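3.2 Sample handling and storage losses

Grain samples were collected from household stores in the Lodach valley at the end of the dry season and again in May, after the first rains. Two storage types were compared: raised clay bins and woven sacks kept indoors on pallets. Each household was visited by the same person on both occasions, and the depth at which the sample was drawn was held constant within a household. In all, 1,113 samples entered the analysis. Samples from bins that had been opened for repair between visits were excluded before weighing.
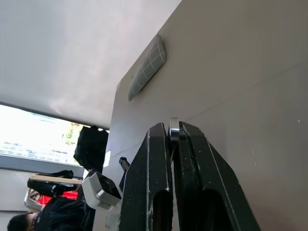

Moisture content at intake is the variable most often blamed for storage loss, and it was measured first. Each sample was split, one half being ground and oven-dried and the other kept whole for the insect count. Small metal parts need particular care at this stage, as a worn seal ring or a loose bushing in the grinder adds to the mass of the ground fraction. A short, polished cylindrical or ring-shaped piece such as the one held at the tips of the two slotted black fingers above is easily lost in a tray of grain, and all trays were therefore passed over a magnet and then sieved. Readings were repeated when the two halves of a sample differed by more than 2 percent.

Whole grains were sorted by hand into sound, bored and discolored fractions. Sorting was done in daylight only. Sipos had noted in the pilot season that discolored grains were under-reported after 6 p.m., when the room lights were on, and the schedule was changed accordingly. The bored fraction was weighed with its dust, which differs from the practice in earlier surveys of the valley and makes our loss figures slightly lower than theirs for the same level of damage. 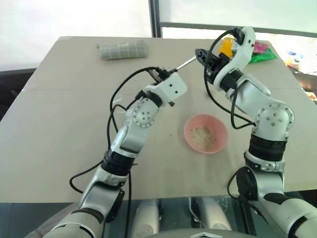 Figure 4. Handling of small parts and grain. Photo: Thiện Kim.

Clay bins lost less grain than sacks in both rounds, but the gap narrowed after the rains. The households with the smallest losses were those that filled the bin in one session and sealed the lid with mud on the same day. Households that topped up the bin over several weeks did little better than those using sacks. This pattern held for rice and for millet - the two crops were analyzed separately - and was not explained by the age of the bin.

Sack position also mattered. Sacks stacked against an outside wall showed more discoloration on the wall side, and the effect was strongest in houses at Findska, where the walls are thin and the rains arrive early. Moving the pallets inward by the width of one sack was tried in 18 houses. Discoloration in the outer row fell in most of them, although the houses were not assigned at random and the result should be read with that in mind.

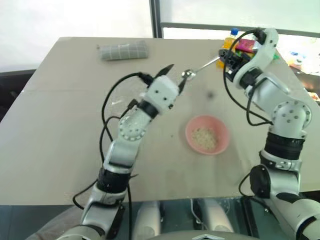
A second source of loss, removal by rodents, could not be separated from ordinary household use on the basis of weight alone. Households were asked to keep a tally of grain taken for cooking, using a standard cup supplied by the project. Tallies were complete for the first round and patchy for the second, when many families were away planting. We therefore report rodent loss for the first round only and treat the second-round value as missing. Estimates based on droppings - the method used in the Selloven survey - were considered but gave poor agreement between observers.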